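Folding tips from an afternoon at the open day

I promised a few of you I would write up what I learned in Wistville back in March, when my sister-in-law Celina talked me into going to the open day at Hájek. They work on machines that tidy and fold, and I went mostly for the cake, but I came home with better habits for my own linen cupboard than I've picked up in years!

The demonstration was done with hand-held grippers, the sort a person works by squeezing, so that a robot can later be taught from what the hands did. Radosław Kaczorowski, who was showing us round, let us have a go ourselves. With only two fingers to pinch with, you very quickly find out which bits of your folding are sloppy.
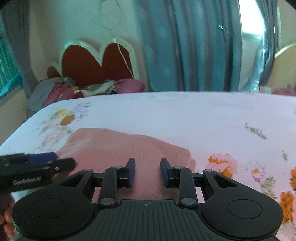

So, on to the tips. Start with the bed made and the sheet pulled smooth, as a rumpled sheet gets picked up along with whatever you're folding. Put the whole heap at the headboard end and bring things down one at a time – I used to work out of the middle of the pile and wonder why it kept sliding about.

Knitted things want to be pinched well in from the edge, or the rib stretches and you get those little ears at the corners. Fold towards you, let go, smooth it once with a flat hand and leave it be. Radosław said they had recorded 300 folds before they stopped fussing over each one, and I do see his point.

Do four pieces, put them away, then do four more. I gave myself 30 minutes with the ironing basket last night and had time left over for a cup of tea.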